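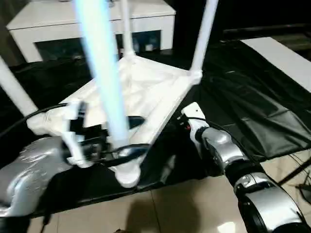
The Case for Repair in Public Purchasing

Every year the Pavadura district replaces furniture that could have been mended. Chairs with one bad joint and shelves with a missing screw are written off, collected and replaced from a catalog. The district office considers this ordinary housekeeping. In the view of this writer, it is a habit that deserves a closer look.

The rules are partly to blame. Under current policy, any item valued under $600 may be discarded on the signature of a single manager, while a request to repair the same item must pass through 2 departments and wait up to 32 days. Staff who need a place to sit will choose the faster form, and they should not be criticized for it.

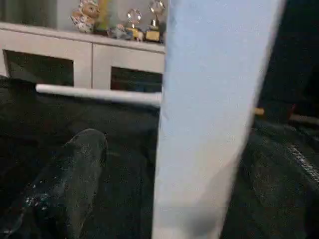
A better policy would treat both requests alike. It would also ask suppliers to state, at the time of bidding, which spare parts they will stock and for how long. Réka Magyar, in her paper for the Pettigrew Institute, proposed a minimum of 15 years. That figure may be high for office goods, but the principle is sound – a buyer of this size is entitled to ask.

Opponents reply that labor costs more than a new chair. In some cases it does. The comparison, however, usually leaves out delivery, disposal and the hours spent on paperwork, all of which the public pays for under other headings.

The purchasing rules come up for review in January. The district should use that review to publish the full cost of replacement, and residents should ask to see it.

Elvira Bermúdez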